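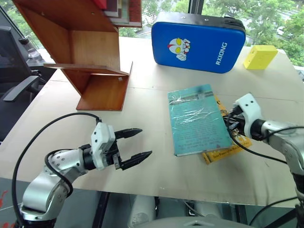

Tabletop Book Shelf

A tabletop book shelf is a small shelf unit that stands on a desk or table instead of on the floor. I've lived with one for years, so forgive me if this entry gets a bit personal! Most have angled side panels and one or two shelves, and many have a lip along the front so paperbacks don't slide into your coffee.

Names

My grandmother's side of the family called it a "desk rack," and the old Sotiropoulos stationery catalog listed it as a "reader's stand." I've also heard "book step." They all mean pretty much the same thing.

Materials and size

Wood is the usual choice – brown stains are everywhere – but you'll find wire and plastic ones too. Mine is a Prellis, 50 centimeters wide and 13 deep, and it holds more cookbooks than it has any right to. The biggest I've come across was a 122-centimeter Zendoro in a library in Drallavia, which took up the whole table (I was a little jealous).

Arranging the books

People have strong feelings on this. Kalliopi Manolakis, in her booklet on home libraries, likes books stood upright by height. Evdokia Theodorakopoulos prefers flat stacks with the largest at the bottom, and I'm with her on that, at least for paperbacks. A stack can sit on top of the unit as well, or right on the table next to it, where you can sort through it before putting anything away. If you stack two books of different sizes or offset them a little, the lower cover peeks out and you can tell what it is without lifting a thing.

Covers and care

Clear plastic wrap is popular for books that get handled a lot. It crinkles, and I find the noise annoying, but it does keep fingerprints off the cover. Tables by a big window are lovely for reading – all that green outside! – though strong sun fades spines over time, reds worst of all in my experience. I turn my stacks around every December and dust the shelves while I'm at it.

See also: bookends, magazine file, lap desk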